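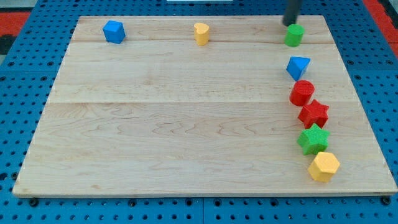
Figure 2. Small wooden blocks in four colors on a maple board.

Jan 30, 2021
Amerley Gyamfi and Povilas Juška

3. Color words in home talk

Parents in the Mornolia sample used color words far more in play than at meals. We coded 2,335 utterances with at least one color word, all from home audio, no video. Coding by the first author, second pass by R. Navickas - disagreements settled by talking them over, no third coder.

Red and blue came early in nearly every home. Green later. Yellow was uneven, and some families hardly said it at all outside of food talk (banana, egg, cheese). Toys like those in Figure 2, where the same kind of thing comes in several colors, give parents a reason to say the color word. With one cup on the table "the cup" is enough.

Word order mattered too. "The red one" was much more common than "the one that's red", but Laitinen argues that the second form is easier for two-year-olds, as the noun comes first and the child is allready looking. Our data can't settle this. Too few cases of the second form, and most of them from a single household.

Families in the Wukoritz group were recorded for 50 minutes per visit, the Mornolia group for 100. Counts below are per hour for that reason. Mealtime talk was was kept in but coded apart - see section 4 for the split and for the homes where two languages were in use.

Last updated: February 2021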